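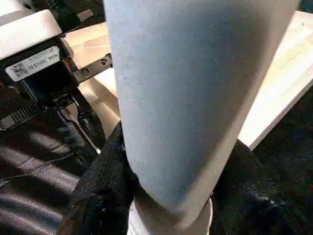 Angus dice que aprieto los mandos como si el vaso me debiera dinero, que afloje la muñeca y deje que los dedos lleguen solos. Pues vale, pero él lleva meses con esto y yo quince días... Hoy, vaso azul todo el rato, siempre agarrándolo por abajo, por la parte estrecha. Hice 50 demostraciones y tiré a la basura las que me salieron a tirones (¡bastantes!). Con eso la carpeta de Zescombe va por 1.341. Me duele el pulgar. Mañana pruebo a guiar el brazo a mano, a ver si me sale más suave.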